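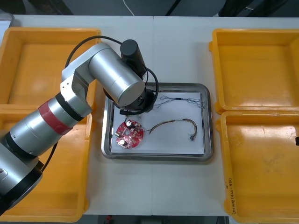
Sorting is the dull half of recycling, according to Alfie Mottram, and a student who can get an arm to do the dull half has learned more than one who can make it wave. The remark was made at the back of the Tudgate robotics shop in the second week of term, and it has since become the course's working definition of a passing grade.

The course is a one-semester elective in automated disassembly. Students receive mixed parts pulled from scrapped appliances, a tray, a set of yellow bins and an arm. The assignment is to move each part from the tray to the correct bin without dropping it, bending it or dragging its neighbors along. There are 37 students enrolled, split into 9 teams. Each team keeps the same bench hours for the full term.

The parts list is kept short on purpose. It covers bare circuit boards, wiring harnesses, loose wire, solenoids, small motors and switches. Most of the stock comes from Peltonen, a local repair firm that used to pay to have it hauled away. Ji-hoon Yeo, who runs the lab, weighs and logs each delivery and rejects anything with a battery in it.

Boards are assigned first. A board is flat and rigid, which makes it easy to find with a vision system, but its top side is crowded with components of different heights. A gripper that comes straight down in the center may close on nothing. One that comes down near the rim may land on a capacitor. Teams are required to write a grasp planner that picks a contact point from a height map, and most of them rewrite it at least twice. The early versions treat the board as a disk. The later ones treat it as a small city with a few tall buildings, and keep out of downtown.

Wire is assigned last. A harness has no fixed shape, and the arm has to choose a point along it that will lift cleanly. If the connector end is heavy, a grasp in the middle leaves the connector swinging, and a swinging connector hits the side of the bin on the way in. The usual fix is to grip close to the connector and slow the transfer. Fine wire is worse. The strands tangle, the camera loses them against a pale background, and two pieces often come up as one. Mottram allows a team to skip loose wire entirely at a cost of 5 points. In July, when the summer section ran for the first time, every team took the deduction.

Between boards and wire comes the solenoid, and it is the part that students talk about most. A push-pull solenoid has a rectangular body, a coil, a sliding plunger and, on many types, a return spring. Held by the body, it behaves like a block. Held by the plunger, it behaves like a pump handle: the rod slides, the spring gives, and the grip fails partway through the lift. The software has to tell one end from the other before the fingers close.
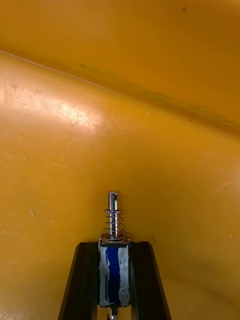 Teams solve this in two ways. The first is to train a detector on labeled pictures of the body alone, so that the plunger is never offered as a target. The second is to let the arm grasp wherever it likes, measure how far the fingers travel under load, and put the part back down if the reading drifts. The first method is faster. The second copes better with models the detector has not met before, and Yeo adds new ones to the stock without announcing it.

The gripper driver is an open package called Fosteo, written by an earlier class and maintained by whoever is enrolled. Its documentation runs to 170 pages, a good part of it error codes. Scheduling and logging are done in Mondo, the shop's own job runner, which records every attempted pick with a time stamp, the commanded pose and the outcome. Students are graded from the log. A part that reaches the right bin on the second try earns partial credit. A part placed in the wrong bin costs more than one left in the tray, on the grounds that a missed part can be picked again and a misplaced one contaminates the batch.

Final runs for the current section begin after the break. Each team gets one tray, loaded by Yeo, and no access to the keyboard once the job has started. The solenoids stay on the list, and so does the loose wire.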